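Teaching a drawer pull: by hand or by remote?

hiten_56
I've got 56 demos by remote control and the replay still drags the drawer sideways. Same kitchen in both of these, drawer open.

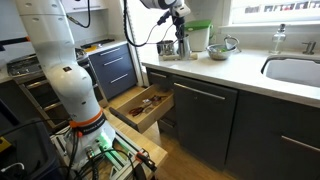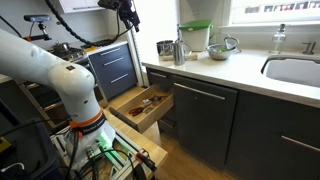 Reply from juswood
Do drawers by hand. You feel the runner bind and ease off. With a remote you feel nothing.

Reply from P. McGrath
Disagree. By hand, your own arms end up in the camera view. I recorded 300 by remote and they were fine once I slowed down.

Reply from juswood
300 is a lot of evenings for one drawer.

Reply from hiten_56
I'll try 2 sessions by hand and post the results in March.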